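Parallel-jaw gripper comparison

A parallel-jaw gripper comparison is a kind of bench trial in which two or more two-fingered grippers are mounted on robot arms and asked to do the same small jobs, so that the people choosing between them can see how each one behaves before any money is spent. The practice is an old and rather homely one in automation work, and it goes by several names. Some shops call it a finger trial, others a jaw test, and in the Adier laboratory, where a good deal of the written procedure comes from, it has long been known simply as "the bin day."

Background

Most grippers are sold on the strength of a few numbers: how far the jaws open, how hard they squeeze, how fast they close. These are helpful as far as they go, but anyone who has tried to pick up a screwdriver lying flat on a smooth table will tell you that the numbers leave out a lot (the shape of the fingertip, for one, and how well the wrist camera can see past it). A comparison on the bench fills in these gaps, and it gives the operators a chance to form opinions, which they nearly always do.

The best-known written method is the one drawn up by Wiebke Reuter and Mansa Ofori at Adier, first passed around as a set of loose notes and later issued as the Tivemach procedure, dated 3/23/20. It was meant for a two-arm table and has been adapted many times for single arms, taller tables and all sorts of odd corners.

Setup

The Tivemach procedure asks for a plain, light-colored tabletop with walls on the far side and at both ends, also plain, so that dark tools and dark fingers stand out well in the camera views. Both arms are fixed to the near edge. One arm works while the other is parked, and then the roles are swapped, with the same tools and the same container used for both.

At least one camera looks at the whole table from a fixed position, and each wrist carries a small camera of its own. The fixed view is good for judging reach and for noticing when a cable is getting pulled too far. The wrist view is the one that starts arguments, as broad fingers can hide the very thing they are about to close on. Reuter felt strongly that fingers should be judged partly by how much of the table they leave visible, and she gave this a whole page of the original notes.

Test objects

Hand tools are the usual choice, screwdrivers above all. They are long and thin at one end and thick at the other, they roll, and they have to be lifted at a sensible point along their length if they are to be set down neatly. An open-topped container serves as the target. The procedure leaves its size up to the user, though Ofori recommended one narrow enough that a badly angled tool would catch on the rim.

A full comparison runs to 288 attempts for each gripper, divided into 16 sets. Shorter versions are common. Shota Hirano, writing for the Nasr workshop, suggested 21 attempts as plenty for a first look, and added that an operator who has not made up his mind by then should go and have lunch.

Scoring

Each attempt is marked for the grasp, the carry and the release, and a separate column is kept for remarks. The remarks turn out to be the part people go back and read. Adier's collected sheets held 1054 entries when Floor Hendriks sorted through them one September, and the complaints she met most often had to do with fingertips touching the table too early, followed by tools turning in the grip on the way to the bin.

Fingertip wear is written down too. Scuffs and small chips along the upper edges of the fingers do little harm in themselves, but Hendriks advised noting them before the first set, so that old marks are not blamed on a new test.

Variations

The Fokov variation, named for the firm that asked for it, allows the operator to move the container between sets. Aksel Baldursdóttir later added an empty-table pass, in which the open gripper is brought over the bare surface with the wrist camera running. It sounds like a waste of a morning, but it gives a clean view of the fingers and the lighting, and many labs have kept it. 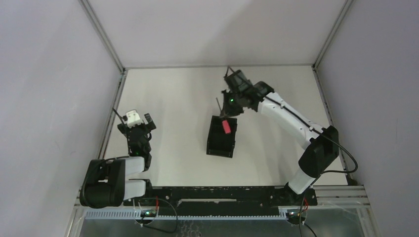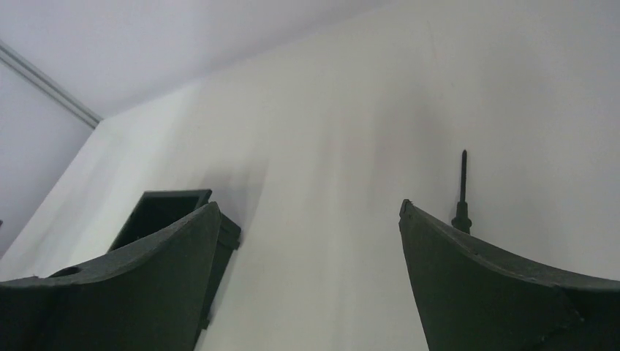
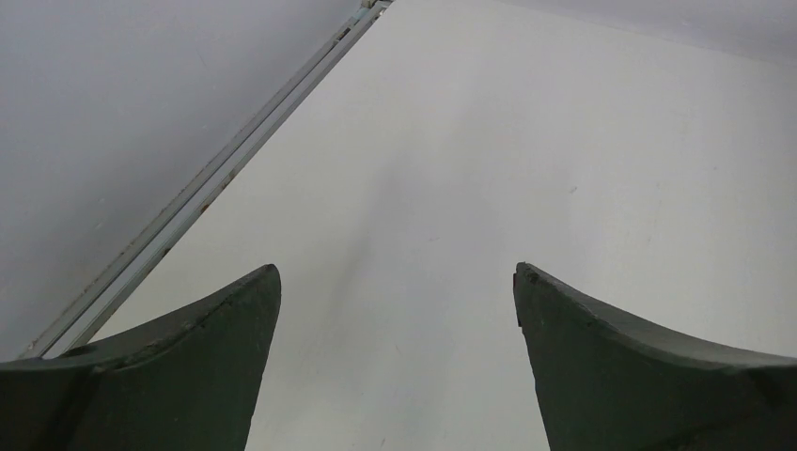
Gripper trials on a two-arm table. First picture: the right arm holding a screwdriver above the bin. Second and third: views from a wrist or gripper camera, with the fingers in the foreground.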